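3.2 Collecting the demonstrations

We gathered all our examples by hand, on the Bemholm bench, with toy bricks.

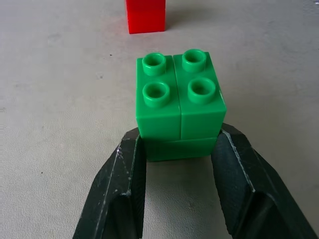
Figure 2. Wrist view: three green bricks between the fingers, with red beyond.

I drove the arm for most of it and Trevor Ouellet took over when my wrists gave out. We ended up with 80 demonstrations in 5 sittings — fewer than I'd hoped for! Two got tossed because the logger had stalled, and I kept the clumsy ones (mostly mine) so the policy would see a few recoveries too.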